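Subject: Re: [cell-upkeep] Gripper cable keeps wandering into the work area

On the Naltum list in March, a member of the Prorkstead lab wrote:
> We rerouted our gripper cable twice and it still ends up on the
> table. Tie it close to the arm and the wrist pulls it tight when it
> turns. Leave it long and it drags across the parts. How much slack
> do you all leave, and where do you anchor the other end?

Oh good, a cable thread! I've been fiddling with this on our cell (we call it Tidus) for weeks and I'm having more fun with it than I probably should.

We have a Franka arm with a parallel gripper, and our setup is on the long side too. I started out with ties all the way down the arm and had the same trouble you did, with the wrist running out of cable on the big turns. Now I leave a small loop right at the flange and let the rest hang over the near edge of the table. The loop is the part that matters – it takes up the wrist rotation, so the long run hardly has to move.
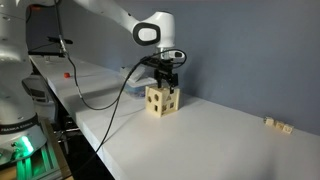 Tidus holding the shape-sorter cube, cable draped toward the front.

The second cable on the left is the one I still want to fix. It comes down from the clamp mount and lies on the tabletop, and I'd love to get it up and along the rail instead. The Jayasinghe clips are next on my list to try, in the 100 mm length.

My routine after any rerouting is to jog the wrist to both ends of its range by hand, watching the loop, then run the pick program at low speed with the cube. After that I let it go for 62 cycles and look for rub marks near the connector. I do a longer check every 2000 cycles, and that's when I swap the ties whether they look tired or not.

Prorkstead folks, which side does your cable leave the gripper from? If it's the side facing the base, try turning the mount before you add any more length. It made a huge difference here!

Happy to send my tie spacing to anyone who wants it.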